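Korkberg Robotics Club: your questions answered

Do I need to know anything about robots before I join?

No! Half of us had never touched a motor when we signed up. If you can use a screwdriver and you don't mind your code doing something daft in front of other people, you'll fit right in. The first few sessions are all about getting an arm to move where you want it, and it is a lovely feeling when it does.

When and where do you meet?

Every Saturday at the Jisura building, second floor, doors open at 10am. We finish at 1pm, though in the run-up to a competition people tend to stay on with sandwiches.

What are you working on this year?

Our big project is the Betine Challenge, a student competition in June where 2 arms share one small workspace and have to sort fruit onto a plate between them. It sounds simple until you try it. A grape bunch is a completely different problem from an orange, and both arms want to be in the middle at the same time!

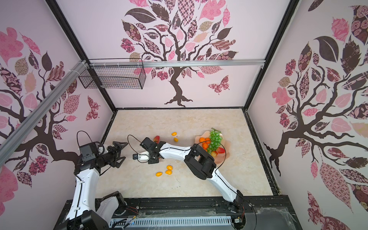 Most of our time at the moment goes into sharing that middle ground. We started by giving each arm its own half and a strict rule about never crossing over, which was safe but terribly slow. Now we're trying a version where one arm can ask for space and the other backs off. It's far more fun to watch, and the arguments about who should give way (the arms, I mean, though also us) have been brilliant.

Do the arms run by themselves, or does someone drive them?

Both. New members begin by driving, so you get a feel for how far an arm can reach and how slowly you need to close a gripper. After that you record runs and use them to teach the arm to have a go alone. We're aiming for 400 good recorded runs before the competition. If you like keeping tidy notes, we will be very glad to see you.

Why fruit?

The challenge rules ask for it, and it's a great choice. You get big and small, round and long, smooth and bumpy, and the small ones love to hide behind the big ones. Strawberries are my favourite. Pick one up by the wrong end and you're holding leaves.

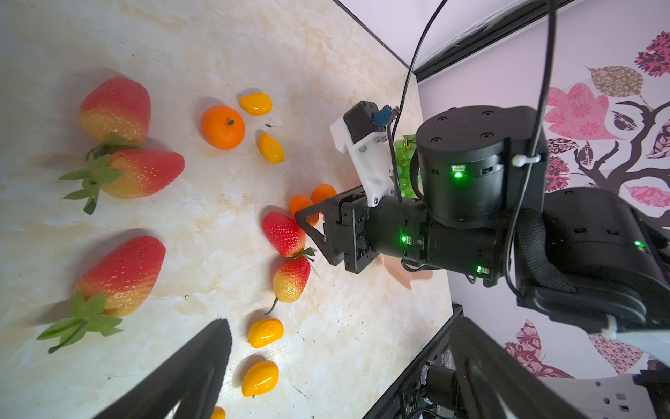 Small fruit is where the wrist views earn their keep. From the side, two little things sitting together can look like one, and the arm goes for the gap between them. Our vision group has been comparing views and working out which one to trust at each stage of a pick. They've called their program Moroz and they're always after testers.

Can I join the vision group if I can't code yet?

Yes. There's plenty of labelling to do, and you'll pick up Python as you go. We keep a folder of 1000 labelled stills that beginners use for their first exercises, and someone will sit with you while you get set up.

What does it cost?

The first 3 sessions are free. After that it's a small termly fee, and if that's a problem just have a quiet word with us and we'll sort it out.

What should I bring?

A laptop if you have one, and something to drink with a lid on it. Tie long hair back and leave dangly sleeves at home. Tools are all provided.

Can parents and friends come to the competition?

Please do! There's seating for spectators and the rounds are short, so younger brothers and sisters usually last the whole afternoon. Cheering is allowed between rounds.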